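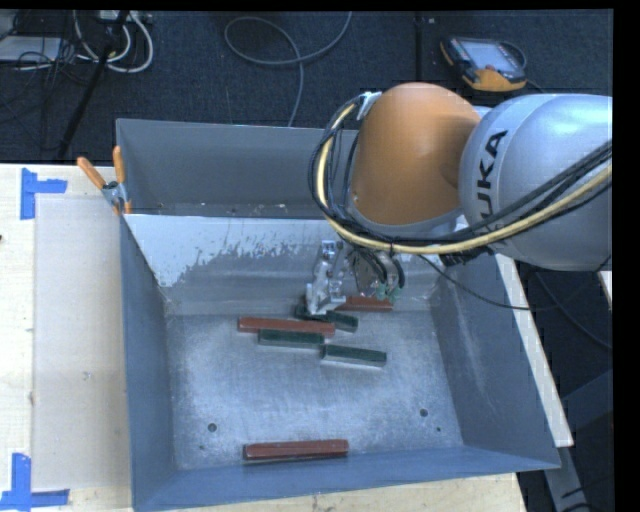 Dienstag, Laborbuch Greifzelle, Projekt Steltumov

Heute Vergleich der beiden Greifstrategien an den Klötzen in der Metallwanne. Drei rote, drei dunkelgrüne, sonst nichts drin. KUKA wie gehabt, Planer ist der Stand von letzter Woche mit dem Patch von Trudy Harawira.

Strategie A (Elto): Griffpunkt nur aus dem Tiefenbild.
Strategie B (Ondieki): erst mit dem Finger schieben, dann greifen, wenn der Nachbarklotz zu dicht liegt.

Je Strategie 100 Griffversuche, nach jedem Durchgang neu ausgeschüttet. A bleibt vor allem an der schrägen Innenwand hängen. Liegt ein Klotz direkt an deren Fuß, kommt der zweite Finger nicht dahinter und der Planer bricht ab. B schiebt ihn meistens frei, braucht dafür aber im Mittel 4 Sekunden länger pro Griff. Einzeln liegende Klötze machen beiden keine Mühe.

Grün ist in der Segmentierung schlechter als Rot. Die dunkle Oberseite und die hellere Vorderseite werden manchmal als zwei Objekte gezählt. Schwelle auf 300 Pixel Mindestfläche hochgesetzt, seitdem seltener. Die Reflexe auf dem Wannenboden stören weiterhin, mattes Blech wäre besser.

2 Läufe von B verworfen, Kraftsensor nicht genullt. Werden morgen wiederholt.

Noch offen:
Klemme hinten links nachziehen, vor jeder Serie prüfen.
Kabelpaket am Handgelenk: bei Drehung über die Wanne im Auge behalten, Geschwindigkeit dort reduziert lassen.
Trudy fragen, ob die Schiebelänge fest bleiben soll oder vom Abstand zur Wand abhängt.
Rohdaten liegen auf Liltside, Ordner Wanne, A und B getrennt.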